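Where the pill bottles go in our house

My mother-in-law's medicines came to live with us in the spring, together with her two suitcases and a plant that is taller than our dog. Since that day I am thinking about pill bottles more than I ever expected to think about them.

In the country where I grew up, tablets come in flat boxes with a foil sheet inside. You can stack them like books. Here they come in orange bottles, and the orange bottle has its own opinion about where it wants to be. It rolls. It hides behind the bread. If you put one in a drawer lying down, you open the drawer next morning and it is in the back, with the label to the wall.

At first we kept everything in the kitchen cabinet above the kettle. The pharmacist at Nidavell, our small pharmacy on the corner, told me this was a bad place, because of the steam. The bathroom is bad for the same reason. So I moved them to a basket in the living room, and there I made a second mistake: I put full bottles and finished bottles together. My mother-in-law does not throw away a bottle. She says it is a good bottle, it has a good lid, and somebody will need it for buttons.

One Sunday I took the whole basket to the floor by the window, where the light is best, and decided to finish with the problem before lunch. I like to sort on the floor. On a table I am always afraid that something will fall, and on the floor it has already fallen.

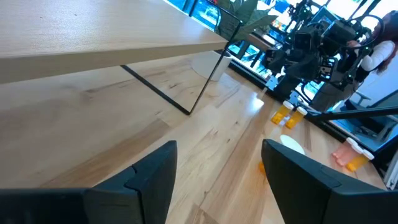 Sorting by the window, with the plant behind the table.

My system was simple. What we still use stands up. What is finished lies down. What I do not understand goes next to my knee, and I ask about it later. This third group was of course the biggest at the beginning, and it became smaller only when I put on my reading glasses.

The labels are the slow part. I read the name, the date and the number of tablets, and I write it in a notebook. One label said 60 tablets and another said 48, and for some minutes I believed we had lost twelve, until I saw these were two different medicines with almost the same name. I do not know who chooses these names. I wrote both in capital letters and put a line under the part that is different.

The lids were a lesson too. They are made so that a child cannot open them, and I can tell you they are also quite good against a tired adult. Push down, then turn. I was turning first for years. My husband, who was reading in the next room, heard me and came to show me how it is done, and then he could not do it either — this made me feel much better.

For the empty bottles I first take off the label. Warm water with a little dish soap for an hour, then the paper comes away in one piece if you are patient, and in forty pieces if you are me. The glue that stays I rub with cooking oil. I do this mainly for the name and the address, which I don't want to leave in the trash for everyone to read. The tablets that were too old went into a paper bag, and the bag went to the collection box at Nidavell on Monday morning.

Now the bottles in use stand in a shoe box with a piece of cardboard across the middle, morning on the left and evening on the right. I wrote the names on the tops of the lids with a marker, so I can look from above and take the correct one. The shoe box lives on the shelf in the hallway, where it is dry and where no sun comes.

My mother-in-law inspected the box and said it was very nice. Then she asked where her empty bottles were. I had kept 18 of them, washed, in a bag behind the vacuum cleaner, and I gave them to her. Two are already full of buttons, and one has the small screws from the Kaltier lamp which we should have repaired last winter. She is waiting now for us to finish the next ones.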